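June 2, 2009

I have been meaning to write about the closet for weeks now, and every time I sit down to do it I end up going back into the closet instead and moving one more thing, so let me try to get this down before I get distracted again.

For anyone new, we have lived in this house for long enough that the hall closet stopped being a closet and turned into a sort of weather system. You opened the door an inch and shoved. Coats lived there, but so did the ironing board, a bag of other bags, the good tablecloth, a tent, and a box marked TAXES that had Easter grass in it. Back in the winter I promised myself I would clear it out by summer, and since my sister-in-law is coming to stay in July and will need somewhere to hang a dress, I finally ran out of ways to put it off.

I started the way I start everything, which was by making tea and reading about it. I found a little booklet at the library sale, put out years ago by a closet company called Skemonetti, and it cost me less than the tea. Most of it is order forms, but the first few pages are lovely. They tell you to take every single thing out before you decide about any of it. My method up to now has been to stand in the doorway and pick at the top layer, and you can imagine how far that gets you. So out it all came, down the hall and into the dining room, and we ate on the back steps for two nights and I can't say I minded, with the evenings as nice as they've been.

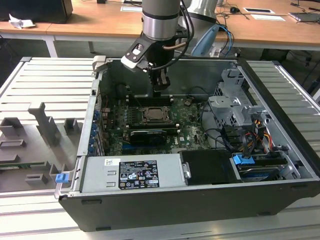
I did not expect to get sentimental over coats. There were three in there that nobody in the house fits into anymore, including the little red one with the toggles, and I sat down on the floor with it across my knees for a good long while. I kept it. I kept a good many things that first afternoon, if you want to know, and by suppertime my "keep" pile could have filled two closets. What got me moving again was thinking about a well-kept toolbox, where everything has one spot that was made for it. I wanted my closet to be like that, or a little bit like that. So I went through the pile again and asked each thing where its slot was, out loud, I'm afraid, and if neither of us had an answer it went in the donation box. The tent had no slot. The second ironing board (yes, there was a second ironing board, and no, I can't tell you where it came from) certainly had no slot.

The red coat is in my cedar chest now, so it doesn't count.

Once it was empty I could see what I had to work with, and it's a bigger closet than I ever gave it credit for. The back wall is 78 inches across, and somebody before us had painted it a soft yellow, like the inside of a lemon cake. I'd never once seen it! I had planned to paint everything white and I just couldn't do it after that. I washed it down with warm water and a drop of dish soap and left it as it was. There's a scuffed spot low on the left where I think a vacuum cleaner must have lived in some other family's time.

Shelves came next. I priced the Irov ones, the wire kind with the clips, and they looked very smart in the store, but I know from my mother's pantry that anything small tips over on wire. I ended up with plain pine boards from Mac Suibhne, the lumber place out past the feed store, where they'll cut to length while you wait and let you pet the dog. I sanded the boards on the porch, gave them two coats of clear finish and waited a whole day between coats, and anyone who knows me will understand what that cost me. If you're doing this yourself, please measure at the back of the closet and again at the front. Ours is narrower at the front, by enough that my first shelf had to go back to be trimmed, and I got to see the dog again.

I did buy one thing I didn't need. It's a set of canvas bins from Dunuter with little windows for labels, and I've spent far too many happy minutes writing the labels. GLOVES. SCARVES. LIGHTBULBS. There's one that says MISC, and I know what the booklet would say about that, but a household needs somewhere to put a single shoelace.

So as of tonight the coats are hanging, the tablecloth is folded on its own shelf, and the ironing board (the first one) is on a hook behind the door. I've left a good stretch of rod open on the right for company. My husband hung his raincoat there this morning and I moved it, and by lunchtime it was back, so we'll see how that goes between now and the visit.

I still have the TAXES box to deal with. Under the Easter grass there really were some taxes, along with a pie tin and the instructions for a toaster we gave away when we moved. I think I'll do that one with the radio on. And if anybody has a good use for a tent that's missing one pole, leave me a note in the comments, because I'd rather it went to somebody who camps.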